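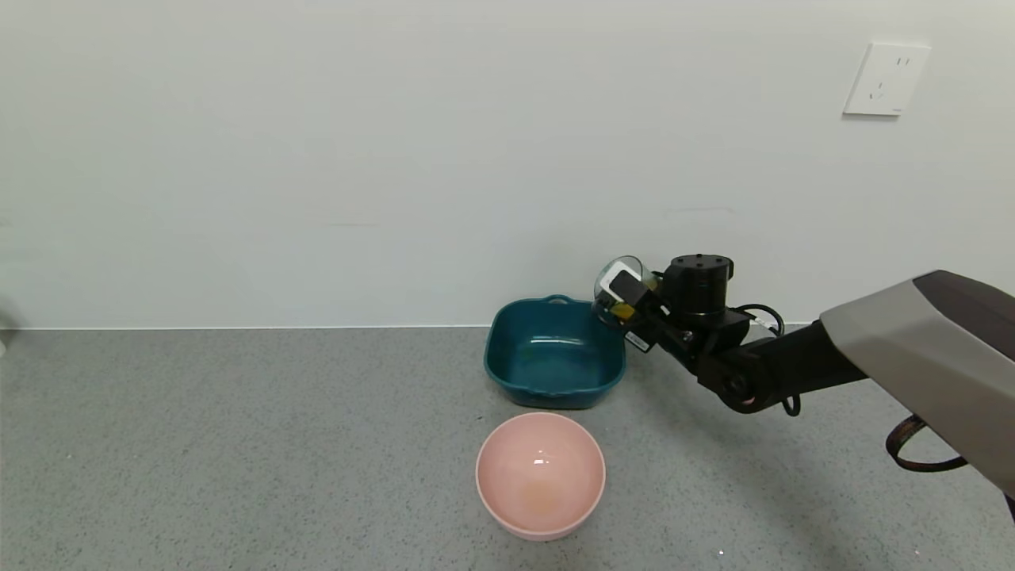

When I rented my first kitchen in Ulletport, I did not look at the sockets. I looked at the window, the oven and the price. Only after I moved in did I understand that the kettle and the toaster must take turns, and that the blender lives in the hall.

I have asked many people since then how they manage in a small kitchen. Bláthnaid Hennessy has cooked in one for 21 years, above a shoe shop in Polby, and she feeds six people in it every Sunday lunch. Her rule is that nothing stays on the worktop overnight. The bread goes in a drawer, the knives go on the wall, and the chopping board covers the sink when she needs more space.

Iddrisu Dogbe spent 300 euro on his kitchen and most of it went on one long shelf. He keeps his rice, beans and dried peppers there in old coffee jars. Before, he told me, he was buying cumin again and again, because the cumin he had was always behind something. His worktop is 160 centimetres long and he shares it with two flatmates. They cook together on most evenings, one big pot, and the person who did not chop washes up.

I was surprised how few of them wished for a bigger room. Waqas Niazi had one, in Prultamow, and he says he walked all day between the fridge and the cooker. Now he can reach both from the same spot. What he misses is a proper table, and so do I. We eat from our knees, on the sofa, and my mother does not like it when she visits.

I still have the blender in the hall. In November I will make soup with it again, with my coat hanging over my shoulder, and carry it back to the kitchen in the jug.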